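Hello Floarea, quick one from the Buminlow lunch club! March went well – we served 54 dinners on our busiest day, up 13 on last time, and the new oven (your grant, thank you) hasn't missed a beat. Octavio has moved the soup rota to three mornings, and I've still got £50 of the Hadgu money set aside for crockery.
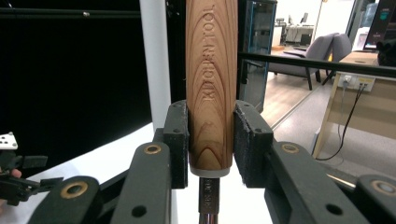
Page 3

Next up is the food hygiene refresher, then I'll send you the receipts.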